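Gelow Tiered Storage Box, Clear
Sold by Simiyu Craft & Workshop Supply

Home > Storage > Organizers > Tiered boxes

Item no. 1171
In stock
Ships in a plain carton, one box per carton

Overview

The Gelow is a clear plastic storage box with stepped tiers at the back and an open tray at the front. It is laid out like a tackle box and sold mostly to people who sew, bead, paint models or fix small things at a kitchen table. The plastic has a light frosted tint with a little blue in it. You can tell what is in the box without opening it, although very small parts of the same color will look alike through the wall.

The front tray is for things you pick up and put down while you work. The tiers behind it are for things you want kept apart. Small containers and tins can go in the tray if they fit under the lid. Check the height before you close it, and don't force the latch down over something tall.

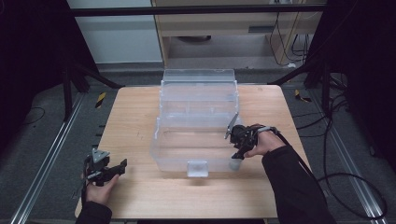

The latch is a single clear tab on the front face. Press down until it clicks. To open, put a thumb under the lower edge and pull toward you. New latches are stiff and loosen a bit in the first week or two. If yours is still stiff after that, wipe the contact edge with a damp cloth, as dust from the molding sometimes stays there.

What fits

Customers use the tiers for thread, buttons, hooks, beads, pen nibs, fuses, picture hangers and watch parts. Fine glitter and loose powder are not a good match. The lid closes flush but is not sealed, and powder will travel between sections if the box is tipped. Keep powders in their own containers.

The same goes for liquids. Paint, glue and oil should stay in closed jars or bottles, and those should stand upright. The box is not watertight and we do not sell it as such.

Batteries can be stored in the box if the ends are covered or they are kept in their original packaging. Don't mix them with loose screws or pins.

Packing the box

Start with the tiers at the back and leave the front tray until last. Put the heaviest items low. A box with all its weight at the back will tip when you lift it with one hand, so carry a full box with both hands under the base.

If you move the box often, lay a folded strip of felt in any section that is less than half full. It cuts down on rattle and keeps small parts from jumping over the divider. Paper towel works too. Foam sheets are fine, but trim them short enough that the lid can close without pressing on them.

Labels: use removable ones. Permanent labels leave a gum that is hard to get off this plastic, and the solvents that remove it will cloud the surface. A grease pencil writes well on the outside and comes off with a dry cloth.

Strength and limits

The hinge was tested by the maker, Goron, to 2000 openings on an empty box. We have not repeated that test. In our own shop we keep one on the counter for loose hardware and it has been opened and closed all day without trouble, but a shop counter isn't a test bench.

Do not stand on the box or use it as a step. Do not stack anything on the lid that you would not want to fall off, as the top is smooth. In a car, keep it on the floor behind a seat and out of direct sun. The plastic softens in high heat and can warp enough that the latch no longer lines up. Damage from heat is not covered.

Cold makes the plastic more brittle. If the box has been in an unheated garage in winter, let it come up to room temperature before you work the latch.

Cleaning

Empty the box completely. Wash by hand in warm water with a drop of dish soap, using a soft brush in the corners and along the ridges. Rinse and leave it open to dry. Don't put it in a dishwasher. Don't use acetone, nail polish remover, paint thinner or scouring powder. Light scratches are normal with use and can't be polished out.

Customer comments

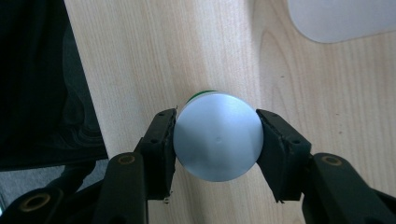

Atieno Bakilana wrote that the tray is the part she uses most, and that she would have liked a divider in it. She keeps tins and short tubes there while she works and moves them to a shelf when she closes up, since two of her tins are too tall for the lid. She also asked if a deeper lid is planned.

Our reply: Goron has no deeper lid on its list at this time. A tray divider is sold separately under the Geltunel name. It slips in without glue or screws and can be taken out again. It does not change the height available under the lid, so tall tins will still need to live somewhere else.

Another buyer said the box arrived with a fine film on the inside. This is left over from molding and washes off with soap and water. We suggest washing every new box before putting fabric or paper in it.

Related items

Geltunel tray divider, clear
Gelow replacement latch tab, clear
Felt liner strips, gray, pack of 28

The replacement latch fits current boxes only. If your box has a two-part latch, it is an older version and the new tab won't fit. Send us a note before ordering and we will look through what is left of the old parts.

Ordering and returns

Single boxes ship within two business days. Schools, clubs and shops that want full cartons should write to us first for a freight quote. The last delivery brought in 700 boxes, and large orders are filled from that lot in the order they are received.

Unused boxes can be returned within 28 days in the original carton. Please remove labels and liners. If a box arrives cracked, keep the packaging, take a picture of the damage and send it with your order number. We will send a new box or refund the price, whichever you ask for. Broken latches are handled by mailing a replacement tab, and you don't need to send back the box.

Color varies slightly from lot to lot. Some boxes look more blue and some closer to plain white, and we can't match a new box to one you already own.

Page last updated May 26, 2026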